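Soy Milk Weekend at the Pikstead Kitchen

Gallery page, finally up. Sorry for the wait, January got away from me. Most of the shots are from the second batch, first one scorched before anybody picked up a camera. Recipe is Margaux Chevalier's, more or less, she taught it at the Sedgwick hall for years and I've messed with it since.

Basics, for those who keep emailing: 500 g dried soybeans, soaked overnight, cold water, big bowl. Rinse til the water runs clear. Blend in small loads, strain through cloth, simmer 30 minutes and STIR. Skim the foam. Don't walk off — it climbs the pot fast.

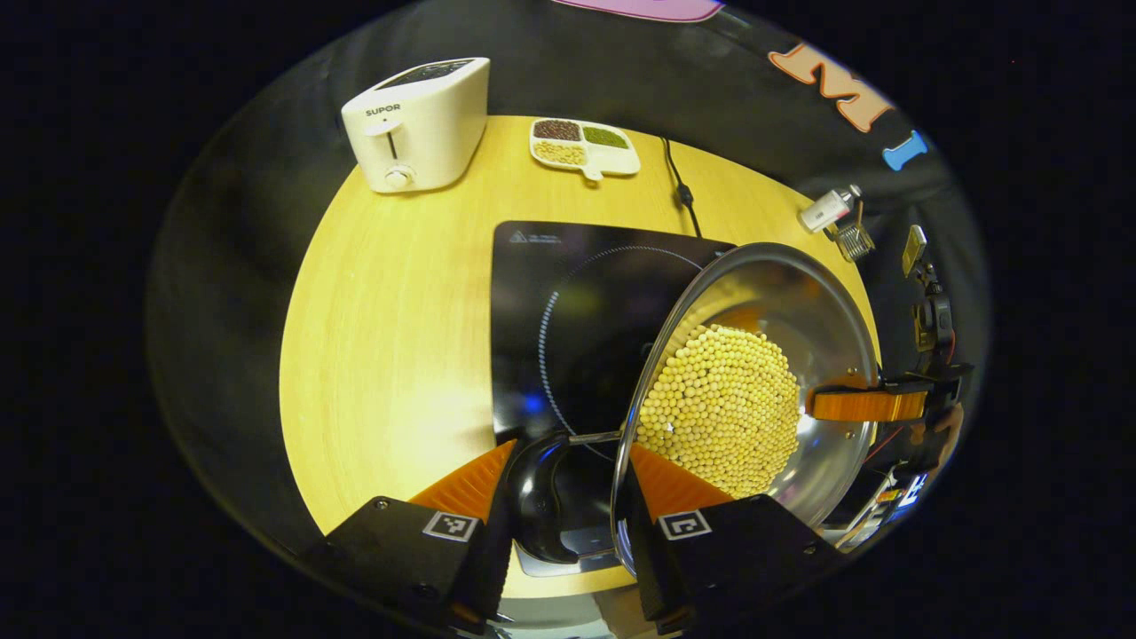

Sorting first, always. People skip it and then moan about grit. Tip the beans out a bit at a time and go through them with your fingers, shriveled ones out, stones out, split ones are fine. Any shallow curved thing will do for holding them, even an upturned glass pot lid with the beans heaped up in the bowl of it. A few in this heap have small darker spots. Those stay in for milk, I only get picky if I'm making tofu for guests. Induction cooktop on the round table, toaster at the back for the okara on toast crowd.

Notes on the rest of the day, no pictures, hands were wet:

Blending. Hindora beans took longer than the Gomside ones, no idea why. Creamier though.

Straining. Old pillowcase beats the fancy bag. Twist hard, wait, twist agian.

Simmering. I go to 900 watts once it's hot and leave it there. Lower if your pot is thin.

Okara. Freeze it flat in bags. Good in pancakes, ok in meatballs, terrible in my brownies.

Yield was 9 jars, all gone by evening. Tofu batch next — bring your own cloth and a jar with a lid that fits. Sign up sheet is by the door at Pikstead, same spot as last time.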